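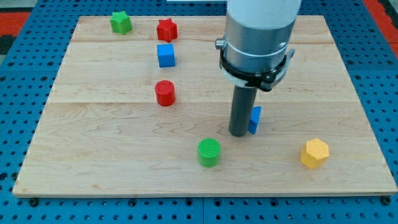 Pushing blocks by instruction: first results from the Veten project

2021-03-06

The tabletop group at Ilwood has finished the first full round of tests on Veten, its method for teaching a robot arm to move objects by pushing when the goal is given as a short written sentence. The full report is planned for July. A short version follows for readers who have asked how it is going.

The task is easy to state. The arm has no fingers, only a straight tube pointing down, and it can slide the tip anywhere over a wooden board. On the board are stars, cylinders, a cube, a triangular prism and a hexagonal prism, in red, blue, green and yellow. An instruction might be "push the red star next to the green star" or "move the yellow hexagon to the blue cube." Color alone often does not settle which block is meant, and neither does shape. The red cylinder and the green cylinder have the same outline, and a model that has only learned "cylinder" will pick the wrong one half the time.

Pushing is harder to learn than it looks. A block that is pushed off center turns, and a turning block drifts away from the line of travel. The cylinders are the worst for this. People correct for it without thinking, by backing off and coming in again from another side. Our earlier model, trained on clean demonstrations only, almost never backed off. It kept pushing until the block slid past the tip and then followed an empty path to the goal.

For Veten we changed what goes into the training set. We recorded 2768 demonstrations with an operator steering the arm, and of these 935 begin from a bad position, with the tip on the wrong side of the block or already touching a neighbor. The operator's job in those runs was to recover first and finish second. Nothing was changed in the network itself, so any difference between the old and new models comes from the data.

We then ran 300 test instructions on each model, using the same starting layouts for both. The new model completed more of them, and the gain came almost entirely from runs where the first push went wrong. On runs where the first push went well, there was no difference worth reporting. Long pushes across the board improved more than short ones.

Two problems remain. When blocks stand close together, the model still tends to move the neighbor along with the target. It also does poorly with instructions that name a place on the board, such as "the far left corner," probably due to how few of them were in the recordings. We are collecting more of both.

The control software was moved to the Hunon package before the tests, which cut the delay between camera and arm. Both models were tested after that move. Groups that want to try the recordings on their own tables can request them through the Ilwood office once the report is out. The layout sheets will be included.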